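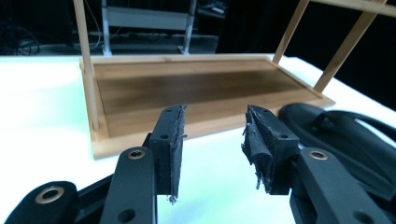

Hand-held gripper at the bench, with bamboo tray. Basden Community Workshop.

Basden Community Workshop is pleased to share an update on the Proleck build, our members' project to make a two-fingered hand-held gripper and, in due course, a small arm to carry it. 1/9

The linkage parts are black and were printed in the workshop on the older of our machines. Brass bushings have been fitted at the main pivots. Members who used the first version will recall that its bare plastic holes wore oval within a month. 2/9

The foam pads are now badly worn. Both have frayed along the inner face, and the one on the right finger is torn into flaps. Replacement is the next task on the job sheet. 3/9

Two materials are under consideration: a denser foam of the same thickness, and a thin rubber sheet glued over a foam backing. The rubber holds smooth wood well in hand tests but marks pale surfaces. Offcuts of both are in the drawer under the drill press. 4/9

The bamboo tray with its raised supports has been chosen as a practice piece. The narrow rim asks for a careful approach angle, and the slender posts are a fair test of how closely the fingers can work beside an obstacle. 5/9

Members are asked to note that the finger blocks must be removed before new pads are glued. Adhesive was allowed to run into a fastener hole in October, and the block had to be drilled out and printed again. Please leave glued pads under a clamp overnight. 6/9

Spending on the project to date stands at £2,442, most of it on motors and bearings for the arm. The pads themselves are a minor cost. The Fandus motor drivers have arrived and are held in the locked cupboard. 7/9

The arm will be mounted on the Nikolovski base plate, which has been cut and deburred. Its shoulder joint presently turns through nearly 90 degrees before the cable pulls tight. A longer cable is on order, and the arm should not be powered until it has been fitted. 8/9

The next build session will be held in December, starting at 2 pm. Members wishing to help with the pads should add their names to the sheet by the door and bring a sharp craft knife. 9/9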